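Grasp planning (software)

Grasp planning is the part of a robot's software that decides where and how a hand should take hold of something. It sits between perception (what's out there, and where?) and control (which motors do I push, and how hard?), and it gets blamed for the failures of both. I've been writing and fixing this sort of code long enough to have opinions, so this article will be a bit chattier than the usual reference entry. Corrections are welcome.

Contents
Where it sits
A bit of background
How a planner picks a grasp
Hands with fingers
Handles, lumps and other household shapes
Timing
Tooling
Common faults
See also

Where it sits

Most systems I've worked on have the same four layers, whatever the folders are called. Perception takes in colour and depth images and hands over object poses, or sometimes just a cloud of points with a label on it. The grasp planner turns that into candidate hand poses. The motion planner works out whether the arm can get there without whacking the table. Then the controller follows the path and closes the fingers.

Newer learned policies squash all of this into one network that goes straight from pixels to joint targets. I like them, I use them, and I still keep a classical planner running beside them, as it's the only one of the two that can tell me why it rejected something.

A bit of background

Parallel-jaw grippers made planning fairly easy for a long time. Two flat fingers, one axis of closing, and you're looking for a pair of surfaces that face each other. A lot of the vocabulary comes from that period: antipodal points, force closure, friction cones. Bruven, the first planner I used in anger, was built entirely around it. You gave it a mesh and it gave you a ranked list of jaw placements, and if you didn't have a mesh you were out of luck!

Basix came after and worked from point clouds, so you could throw an object at it that it had never met. It was noisier (it adored grabbing table edges, I lost a whole August to table edges) but it got people out of the habit of modelling every cup in the kitchen. Most of what I describe below is either Basix-style sampling or something descended from it.

How a planner picks a grasp

The usual recipe is sample, score, filter. Sampling throws out hand poses near the object. Scoring rates them, either with geometry or with a trained network. Filtering gets rid of anything the arm can't reach or that would put a knuckle through the furniture.

The order matters more than you'd think. If you filter last, you can easily score thousands of poses and find that 3 survive, all of them awful. If you filter first you save the time, but the filter needs a decent collision model before you know which object parts you care about. I go back and forth on it. At the moment I do a cheap reach check first, then scoring, then the full collision check on whatever's left, with a cap of 60 candidates.

Scores from different samplers don't compare, by the way. A 0.8 from a network and a 0.8 from a geometric metric have nothing to do with each other, and averaging them is a favourite mistake of people in their first month on the job. It was certainly mine.

Hands with fingers

A hand with four fingers and a thumb changes the problem quite a lot. The pose of the palm is still six numbers, but now there's a whole finger configuration on top, and you can't sample that blindly. The normal trick is to work with a handful of preshapes: a flat open hand, a pinch, a cylinder wrap, a hook. The planner chooses a preshape and a palm pose together, the arm travels with the fingers already in that preshape, and only the closing is left to the controller.

Thumbs are the fiddly bit. In the open hand preshape the thumb can lie nearly parallel to the tabletop, tucked below the fingers, and if your collision model treats the palm as one big box you'll never get it low enough over a small object. Gosselin, the hand model library I've settled on, breaks the thumb into separate capsules for exactly that reason. The behaviour of low side approaches improved straight away when we switched over.

Handles, lumps and other household shapes

Kitchen things are lovely test objects because they disagree about what a good grasp is. A saucepan has an obvious answer for a person, the handle, and several tempting wrong answers for a geometric planner, the worst being the rim. A lumpy potato-ish thing has no handle and no proper axis either, so the planner will happily offer you dozens of equally fine grasps and then flicker between them from one cycle to the next.

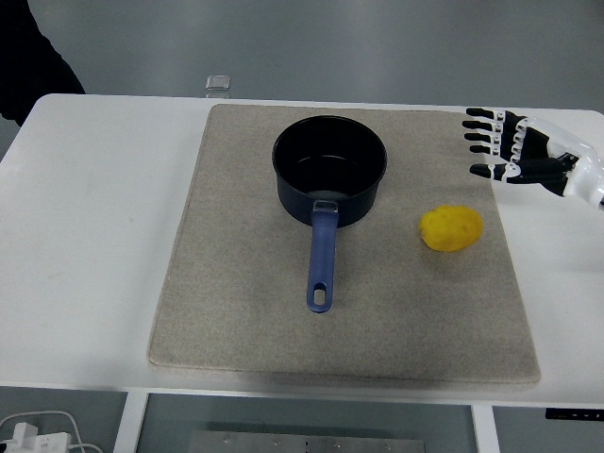
The fix for flicker is boring: add a small penalty for changing your mind. I keep the last chosen grasp, express it in the object's own frame, and give it a bonus when it comes up again. Handles need something different, usually a part label from perception, so that the scorer knows this long bit is for holding. Dark cookware makes that harder, as depth sensors often return patchy points on dark or shiny surfaces, and a pot can turn up in the cloud as half a ring.

Timing

My current planner takes 43 milliseconds per cycle on the lab workstation, which is fine for things that stay put on a table. For anything that moves, I let a local controller nudge the palm between plans. Please log timestamps from the camera and not from when the message arrived. I've lost entire evenings to that one.

Tooling

Replay is the tool I'd give up last. Proledo records every input to the planner along with the random seed, so I can rerun cycle 1927 of a bad afternoon and watch it choose the same silly grasp again. A viewer that colours rejected candidates by the reason for rejection comes a close second. Red for reach, blue for collision, grey for low score, and usually one look at the colours tells you which layer to go and bother.

Common faults

Hand frame and wrist frame swapped, giving grasps that are beautifully consistent and always off by a palm's width.
Table plane fitted slightly high after somebody puts down a mat, so low grasps vanish.
Preshape sent after the arm starts moving.
Object mesh in millimetres, everything else in metres. Still happens!

See also

Motion planning
Force closure
Pose estimation
Hand-eye calibration

Last edited 25 June 2024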